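31 December 2020
Tempering bench, Holevik workshop

Last entry of the year, and it goes to the Andov couverture, which I said I would test properly and then put off.

Background for whoever reads this in January. The Andov rep claims their 70% dark needs no seed if you cool it slowly on the slab and stop at working temperature. Their sheet calls it "self-seeding." I don't believe in self-seeding chocolate. I believe in chocolate that was never fully melted in the first place, with enough good crystal left in it to do the job and make the sales sheet look clever.

So: 3 batches, 2000 g each, same drum, same molds (the plain bars, nothing with fine relief).

Batch A, their method to the letter. Melted to 45 C, slab, back to 31.5. Test strip on parchment set in under five minutes and looked decent. Bars released fine except along one long side. Snap OK. Gloss OK, if you are generous.

Batch B, their method but melted to 50 and held there an hour before cooling. If the thing really seeds itself this should make no difference. It did. Strip was still tacky when I gave up on it, and the bars came out streaked and dull. I count that as my point, though one batch is one batch.

Batch C, our usual way, 200 g of chopped seed from the old block, melted to 50 like B. Best of the lot. Clean release, hard snap, and it held its viscosity long enough to finish the molds without reheating.

Things that could spoil the comparison: the room crept up while I was working, and B was poured last. The Furukawa probe has been reading high against the glass thermometer again, not by the same amount each time, so I wouldn't trust any figure here to better than half a degree. Hằng Đinh thinks B was simply undercooled on the slab and I stopped too early. Possible. She is welcome to repeat it.

Flavor: Hằng gets red fruit and a little tobacco. I get dark chocolate. The sheet promises "jasmine and forest honey" and neither of us found a trace. We did a blind tasting against the Namemville bar and I picked the wrong one as the expensive one, so weigh my opinion accordingly.

Not ordering the full pallet on this. Asked Andov for their own cooling curves, not the brochure version. If they can't send any, that tells me something too.

To do: bloom check on all the bars after two weeks in the cupboard. Calibrate the probe before anybody touches B again. Label the seed tub, it still says hazelnut.

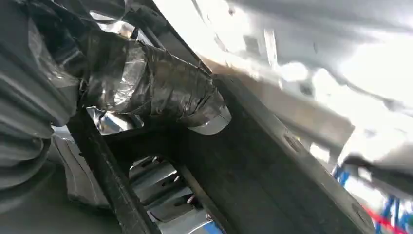 Foil-taped pipe next to the gray bellows.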